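Do You Really Need Special Soap for Gym Clothes?

My sister-in-law swears by Fikard, the "performance wash" with the mountain on the bottle. It costs $28. For soap. I bought one in January because I was tired of arguing, and I have now used it all up, so I feel entitled to an opinion.

The label says it "unlocks" odor from synthetic fibers. Unlocks it how? I wrote to the company and got back a cheerful paragraph about enzymes, which my regular detergent also has. It says so right on the back. 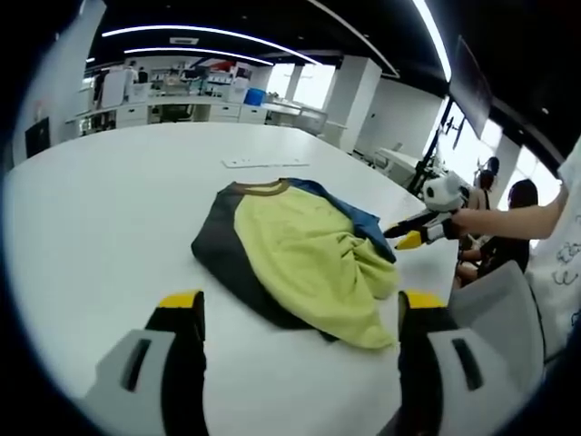 Then there are the reviews. 293 of them on the Fikard site, almost all five stars, and a suspicious number use the phrase "game changer." The one I believed was from Eftychia Mavromatis, who gave it three stars and wrote that her running shirts smelled fine until she started running in them again. Same here.

What did make a difference in our house was using less detergent, skipping the fabric softener and not leaving things balled up in a bag overnight. All free. My husband thinks the Fikard shirts came out a little fresher, but he also knew what I paid for it.

They now sell a "booster" to go with it. I'll pass. If anyone has done a proper side by side, same shirt, same sweat, please send it to me and I'll read every word.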